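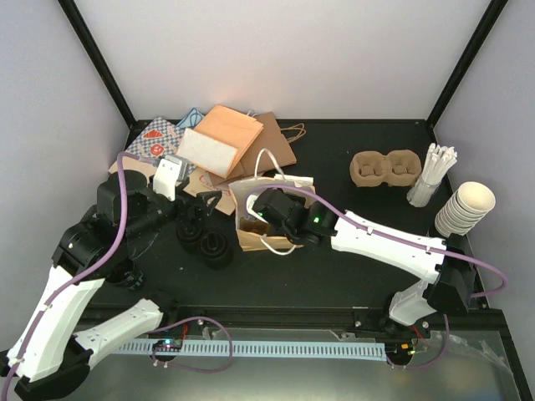 Paper bags, straws and cream cups on the packing table at Koskela.

I had been meaning to visit Koskela ever since May, and I'm so glad I finally made the trip (even with 40 minutes on a very slow bus!). Iida Aaltonen met me at the door and let me linger over the takeout supplies for as long as I liked. I was most taken with the molded pulp carrier, the kind that holds two cups, and with a blue-and-white checkered bag that I would happily have carried home.

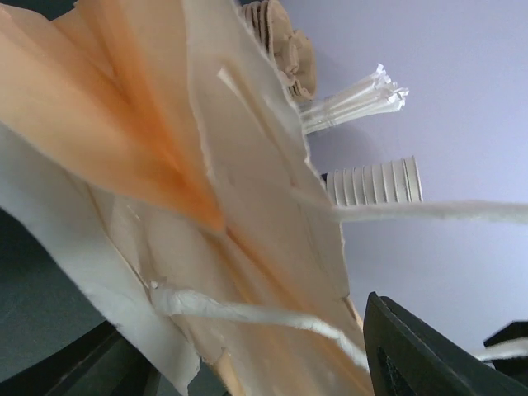

Iida and I got to talking about wrapping paper, and how she always saves hers, and before I knew it the coffee had been poured and Kalevi Seppälä was passing the buns. I had two. The next open day is in May, and the bus stops right by the gate.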